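Search this site Enter keywords Go

Call for participants: teaching small table tasks to a robot arm by hand and by remote control

Last updated: 22 August 2022

Bronodis is looking for people who want to come to our workroom and show a robot arm how to do simple jobs on a table. You don't need to know anything about robots or programming. We need ordinary hands, some patience, and people who can do the same small job many times without becoming careless.

The project is named Trosedero. It started in February and its goal is to collect 3000 good demonstrations before we close the collection. One demonstration means that a person guides the arm through one task from the beginning to the end, and the arm keeps a record of how it was moved and what its cameras saw.

What you will do

There are two ways of showing a task, and every participant will learn both.

In the first way you hold the arm directly. You take it by the two grips behind the wrist and move it, slowly, to the object. With your thumb you press the button which closes the fingers, then you carry the object to its place and open the fingers again. The arm is made light for this work, but you will feel it in the shoulder after a while, so we change the method often.

In the second way you sit at the desk on the other side of the room and use the Drinex hand controller. The arm follows the movement of your hand. You watch the table directly and you also have a screen with the view from the small camera at the wrist. Most people find this harder on the first day and easier on the second.

The tasks are picking up, putting down, turning, sorting by colour and placing one piece beside another. The objects are small and light. The sheet at your desk tells you which task is next and where the pieces must be at the start.

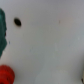
Please understand that we are not looking for fast people. A slow and clean demonstration is worth more to us than a quick one with a bump in it. If you drop the piece, you say "drop", the operator marks it in the record, and you begin again. There is no penalty for this. Some dropped attempts are even kept, as we would like to study how people recover from a mistake.

Learning to trust the wrist view takes time. From very near the table, things look soft and their edges are difficult to judge, and a piece may be only partly visible at the side. We will teach you when to look at the screen and when to look up at the table.

Who can take part

You should be 18 years or older and able to sit or stand at a table for the length of a session, with breaks. We welcome left-handed people especially, because we have too few of them until now. Glasses are no problem. If you are colour-blind, please apply also and write it in the form, then we will give you the tasks which don't depend on colour.

You should be able to follow spoken instructions in English. Perfect English is not required, ours is not perfect either.

People who already worked with the arm in another Bronodis study can apply, but they will be placed in a separate group.

Time and payment

Each participant comes for 10 sessions. One session takes two hours, including a break in the middle, and you may do at most one session in a day. The first session is only for practice and it is paid the same as the others. Payment is by bank transfer after your fifth session and after your last one. If you must stop earlier, you receive the money for all sessions you have finished.

Safety and your data

The arm moves at low speed and there is a red stop button within reach of both working places. Please tie back long hair and leave rings and bracelets in the locker. We record the movements of the arm, the pictures from its cameras and the sound of your spoken marks. Your hands can appear in the recordings. Your name is kept apart from them, and you may ask us to delete your demonstrations until the collection is closed.

How to apply

Ask for the application form at the front desk of the Kaczorowski building, Room 2853, or telephone extension 3039 and we will send it to you. Write in the form which hours are suitable for you and if you prefer morning or afternoon. We answer every application, also when the places are full.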